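4. Recording a demonstration by remote control

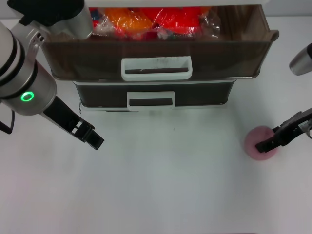 Each recording you make with the Zindisik controller is called a take. A take starts when you press the left pedal and ends when you press it again. Keep a take to one task from start to finish, and give the task a short name before you begin. The task used in this section is "put the ball in the drawer", with the upper drawer already open, the bagged items left inside it, and the pink ball on the table within reach of the right gripper. The left arm has no part in the first half of the task, but it is recorded all the same, so park it with its fingers open and clear of the table top.

4.1 Before the first take

1. Switch on both arms and wait until the controller shows READY for each.
2. Place the drawer unit at the back of the table and mark its corners with tape.
3. Open the task list and select New. Type the name and set the take limit to 200.
4. Move each hand control through its full range once. The arms should follow without a jump.

CAUTION: Keep hands and loose sleeves off the table while the pedal light is on. The arms follow the hand controls at all times during a take.

4.2 Recording

1. Press the left pedal.
2. Bring the right gripper to the ball and close slowly. Stop closing when the fingers hold it – soft objects do not need full force.
3. Lift, carry the ball over the front of the drawer, and open the gripper.
4. Push the drawer shut with the left gripper, fingers closed.
5. Return both arms to the park position and press the pedal.

Note: If you drop the ball, finish the take and tag it DROP. Do not pick the ball up by hand and carry on.

Note: Move the ball to a new spot before every take. Takes that all start from the same spot give poor results on playback.

4.3 Error 87

Error 87 means a hand control lost its link for longer than the allowed time. The take is discarded. Reseat the cable, repeat step 4 of 4.1, and start again.

Section revised 5 October 2025, V. Sima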